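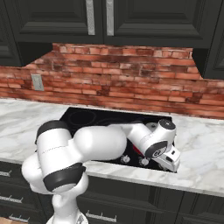

Le bras au-dessus de la plaque, dans la cuisine simulée.

Novembre 2020, et je me décide enfin à mettre au propre nos règles de travail en simulation ! Ça fait des mois qu'elles traînent sur un bout de wiki chez Wisurar, dans un ordre que je suis la seule à comprendre (et encore).

Première règle, celle sur laquelle je radote : on range la pince avant de toucher au décor. Elle était tout près du bord de la plaque, côté plan de travail de droite, et c'est exactement le genre de pose d'où je ne veux plus voir partir un essai. Retour à la position de repos, ensuite on déplace ce qu'on veut.

Deuxième règle : on garde 5 centimètres entre les doigts et toute surface en verre, sauf si la tâche demande le contact. Chez Ukance ils sont à 3, je trouve ça serré. On en a discuté longtemps en mai et chacun est resté sur son chiffre, voilà.

Ensuite, les placards hauts. Un coude qui monte trop vite finit dans une porte, alors on les déclare toujours comme obstacles, même quand la tâche se passe entièrement sur le plan de travail. Pareil pour les poignées des tiroirs du bas ! Elles dépassent, et le modèle de collision simplifié les oublie volontiers. J'y ai perdu une après-midi entière sur le projet Wikus.

Pour les essais eux-mêmes : huit par configuration, pas un de moins, et on note les échecs avec la graine aléatoire. Un « ça a raté une fois » sans la graine, je ne peux rien en faire, désolée.

Et puis on ne change qu'une chose à la fois. Les briques, le marbre, l'éclairage, la place du bras... c'est tentant de tout varier d'un coup (je le fais aussi, le soir, quand je suis pressée), mais après bon courage pour savoir ce qui a fait dérailler la trajectoire.

La liste complète compte 13 points, je mettrai le reste dans un prochain billet, avec la partie sur les limites de vitesse qu'il faut encore que je relise.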